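# Is my disc of "Endville" cut, or is it only faster?

**bluecurtain**

I hope this is the correct section for it. My problem is with the high school comedy "Endville", the one where the whole senior class misses the bus home and must spend the night in the bowling alley. I have watched it perhaps every year since I was a student, first on television and later on a disc, and I know it quite well, also the parts that are not so good.

In April I saw it on Zundora for the first time, and I had the feeling that it was a slightly different movie. Everything was a little slower. The theme song over the opening titles sounded lower, almost like another singer. The principal had a deeper voice. I thought I was tired, so the next evening I put in my old disc and compared the two, starting both at the studio logo and stopping both when the last credit disappears. My disc is shorter by 191 seconds. The box says 77 minutes, and this agrees with what my player shows, more or less.

So I have these things I cannot explain together. The disc is shorter, but I could not find any scene which is missing. I went through it with the chapter menu and all the chapters have the same content as the streaming version, as far as I can see. But there is a dialog I remember very clearly from television, where the two sisters talk in the laundromat about their mother, and it is on neither of them. It was my favorite moment of the movie, so I do not believe I dreamed it.

My disc was bought in Europe, where I lived then. The label is Cestden, and the cover is the red one with the bowling shoes. There is also a newer Cestden release with a white cover, which is rather expensive for me. Before I order it I would like to know:

- Is the red disc cut, yes or no?
- Is the Zundora version complete?
- Where does the laundromat dialog come from, and is it on the white disc?

I have searched on this site and found only discussions about the ending, which I don't need. Thank you for your patience with my English.

**rowthree_aisle**

Your disc is not cut. It is running too fast.

Movies are shot at 24 images per second. European television and the European discs of that time used 25, and the easy way to go from one to the other was to play the whole movie a bit faster. Every minute of the movie loses between two and three seconds. For a picture of this length the loss comes out at a little over three minutes, so your 191 seconds are almost exactly what one would expect. If you had measured a difference of five or six minutes, I would say look for a missing scene. With your number I would not look any more.

It explains the singer as well. When the sound is played faster it also becomes higher, a bit less than a half tone. Some labels corrected the pitch afterward, but Cestden did not do this on the early discs. Most people never notice. People who have grown up with one version notice it at once when they hear the other one, and then they usually say that the *correct* one sounds wrong. I had the same experience with "Vida", which is by the same director. I knew it only from tape, and in the theater the dance number felt to me as if the band was sleepy.

You can check it by yourself without much work. Take a moment near the middle of the movie, for example when the lights go out in the bowling alley, and write down the time on both versions. If the disc is only fast, the difference should be roughly half of the full difference. Take then a moment at one quarter, and it should be a quarter. If something was cut, the difference will jump at one place and not grow slowly. Please start both clocks at the first image of the studio logo, as you already did. The warning screens have a different length on every release and can spoil the calculation.

About the Zundora version I can say that it runs at the original speed, and I find no cuts in it. The picture is a bit dark in the night scenes, but this was so in the theater also.

The laundromat dialog I don't know. I never saw it.

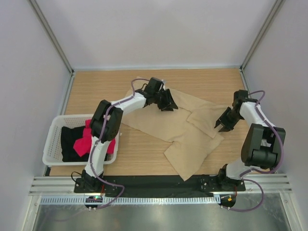 **popcornledger**

I agree with all of this about the speed, and I can add the part with the sisters, because I looked for it too and it took me a long time.

The scene was made for the theater version and then taken out before the release. When the movie was sold to television, they had to remove the swearing and the whole business with the stolen beer, and after this it was too short for the time slot. To fill it again the studio put back two scenes which were lying unused. One is the laundromat. The other is a quite boring one where the coach calls the parents. If you remember the coach on the telephone with the yellow raincoat on, then you have seen the television version for sure.

The television version was never sold on disc as a complete movie. I think nobody is missing it, the swearing is replaced very badly and in one place you hear another actor. But the white Cestden disc has the laundromat scene in the extras, under "Deleted scenes". The coach is there too. The quality is clearly from an old television tape, soft and with some noise, so please don't expect too much from it. The white disc also has the movie at the correct speed. It is a Blu-ray, so check first if your player accepts it, and look at the region on the back. Mine is marked for all regions, but I have read from one person that his copy was not.

For the price I would wait a little. I paid much less for mine used, with a small crack in the case. Sellers often mix up the two covers in their photos, so ask for a photo of the back. The white one has the list of extras there, and on the red one is only a trailer mentioned.

*Edit, May 2023: corrected, the coach has a raincoat on, I had written bathrobe.*

**tapehead_nine**

just watch it on Zundora, the disc is old

**bluecurtain**

Thank you all. I made the test with the lights in the bowling alley and the difference there was a bit less than half of the whole, also at the first quarter it fits. So the red disc is fast and nothing more. And yes – the yellow raincoat! I had forgotten it completely, but when I read it I saw it again immediately.

I will look for the white one used. I keep the red disc as well. The song sounds right to me only on that one.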